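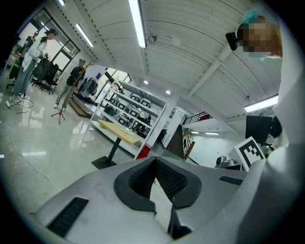 4. Setting Up at Your Desk

The Koval label maker is happiest on a desk, within reach of a power point and a computer. It will work on a kitchen bench, but it will also collect toast crumbs there, and the warranty is silent on toast.

4.1 Before you plug anything in

1. Take the Koval out of its carton and peel off the blue transit tape. There are 2 strips on the outside and another under the lid. The one under the lid is the one people ring us about.

2. Open the lid by pressing both side catches at once. Pressing one catch repeatedly, and with increasing force, opens nothing.

3. Lift out the foam block and keep it. You will want it if you ever move house or send the unit back to Imero for service.

4. Put the Koval on a flat surface with its paper slot facing you. Leave a hand's width behind it for the cable.

Caution: Do not stand the unit on its end to save space. The roll will unseat itself, and your labels will come out with a lean.

4.2 Loading the roll

5. Choose a roll. The starter roll in the carton holds 114 address labels. Standard replacement rolls hold 375, and look so similar to the starter roll that we have printed the number on the core.

6. Slide the roll onto the spindle so that the labels feed from underneath. If you can see the blank face of the labels curling over the top, it is on backwards.

7. Feed the loose end under the grey guide until the motor takes hold and pulls. Let go at this point. The motor is small but has firm views.

8. Close the lid. The Koval will advance one blank label to find its place and then stop. If it keeps going, open the lid and repeat steps 6 and 7.

Note: Rolls kept in a hot car lose their stick on the label and gain it everywhere else. Store them in a drawer.

4.3 Connecting to your computer

9. Install the Clilter program before you connect the cable. If you have already connected the cable, unplug it, install Clilter, and we'll say no more about it.

10. Plug the small end of the cable into the Koval and the large end into your computer. Avoid using the spare socket on a keyboard or monitor, as some of these don't supply enough power for long jobs.

11. Switch on at the wall. The light on the front goes amber, then green. Amber lasts almost a minute the first time.

12. In Clilter, open Devices, choose Koval, and press Test. You should get one label reading PRINT OK. Stick it on something. Everyone does.

4.4 If the light stays amber

Check that the lid is shut on both sides – it can look closed with only one catch home. Then check for leftover transit tape (see step 1, and please don't be embarrassed). Switch off at the wall, wait for the light to go out, and switch on again.

If the light flashes amber and green by turns, the print head is too warm. Leave it alone with the lid open until the flashing stops. A fan pointed at it does no harm, though fridges have been tried and we would rather they weren't.

4.5 Busy periods

Anyone printing a full list of Christmas card addresses in December should pause between rolls and wipe the print head with the dry cloth supplied. Methylated spirits will remove the dust, the coating and the warranty in that order.

Spare cloths and spindles can be ordered from the Zekarholm service desk using the form at the back of this guide.

Section 4 revised 9/7/26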